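Tindall project - teaching by hand, progress writeup
Hayley Hulme and Stuart Penrose

3. What we did

So the idea in September was to teach the arm by driving it with the joystick. Did that for two weeks. Slow, jerky, and Stuart kept overshooting on the rotate. We got 80 usable demos out of it and most of those were just straight line moves to a block. Not enough, and boring to collect.

Switched to the hand-held gripper after that. You hold it, do the task yourself, the camera on it records everything. No arm needed while collecting so we could work when the lab was booked. Much faster - 200 demos in the first week of using it.

Tasks so far: block into tray (done), cup upright (in progress), drawer (not started, waiting on handle).

Cup task is the hard one. The cup is laid on its side and the goal is to get it standing on its base. Paper cups are light and they roll if you brush them, and if you squeze too hard the rim folds and that demo goes in the bin. Hayley's grip is slower and her demos train better. Mine (Stuart) are quicker but noisier.

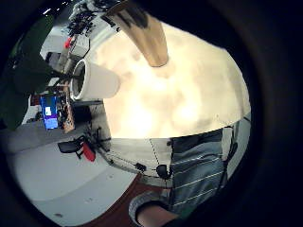 Fig. 4 - Cup task, view from the gripper camera. Cup on its side.

Wide lens sees a lot of the room. Good for tracking, since there's plenty of stuff to lock on to, but bright tops wash out and then the tracking gets worse close to the surface. Tried turning the exposure down, helped a bit. Should of done that from day one.

Data so far: 3538 frames labeled by hand for start of grasp / end of grasp. Took ages. Finach script does the rest but it misses slow grasps, so check them.

4. Problems

- clock on the recorder drifts, have to resync every session
- gripper width reading jumps when the fingers are fully closed
- lost one whole afternoon of demos, card was full and we didnt notice
- left-handed demos are different enough that we're keeping them in a seperate folder for now

5. Next

Get to roughly 600 cup demos before we retrain. Then run it on the arm, same table, same cups. If that goes ok try the Ostolach cups, which are taller. Stuart is fixing the resync thing first.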